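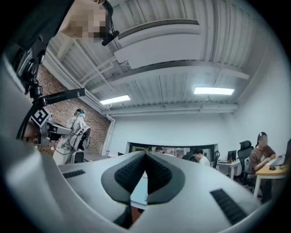
Section 7. Running a visitor demonstration with the Gustero hand-held grippers. Welcome, and thank you for offering to host, because an open day is often the first time people have been close to any of this equipment, and they do so enjoy it when somebody takes the time to go slowly. It helps to walk the room yourself before the doors open and decide where everybody will stand. If yours has a wide opening through to the next room, like the one in the far white wall here, you can have a second group look through from the other side while the first is with you – just ask them to keep their elbows off the sill.

Setting up (allow 20 minutes)

1. Clear a walkway from the door to the demonstration table. Tape down any cable that crosses it.
2. Charge both grippers to 100 per cent and wipe the finger pads with a dry cloth.
3. Put on the chest rig and do up the straps before you pick up either gripper. It is awkward the other way about, and we have all tried it.
4. Start Hukard on the host computer and wait for both grippers to appear in the list.
5. Open and close each gripper fully, twice, so that the software learns how far it travels.
6. Try one short recording and play it back. If it looks right to you, delete it and let the visitors in.

Note: The markers on the grippers must stay clean and uncovered. Stickers, plasters and long sleeves are the usual trouble.

Caution: Keep visitors an arm's length from any powered robot arm, even one that is standing still. The host stays within reach of the stop button throughout.
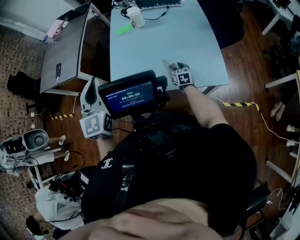 Can visitors try the grippers themselves?

Anyone who can hold one comfortably is welcome to, one person at a time, with the host beside them and the robot arm switched off. Let them start with something soft and light, and save the fiddly objects for later – a dropped sponge puts people at their ease and a dropped mug does rather the opposite.

Closing the demonstration

7. Stop the recording in Hukard before anyone takes the rig off.
8. Put the grippers back in their case with the fingers closed.
9. Return the visitor forms to the Giltard desk.

73 shares

2 comments

kershawhall_host
We used this for our June open day and it went very nicely, thank you. Could step 3 go in bold? I picked the grippers up first again.

benchtop29
Does step 5 need doing again if you swap the fingers over at lunchtime?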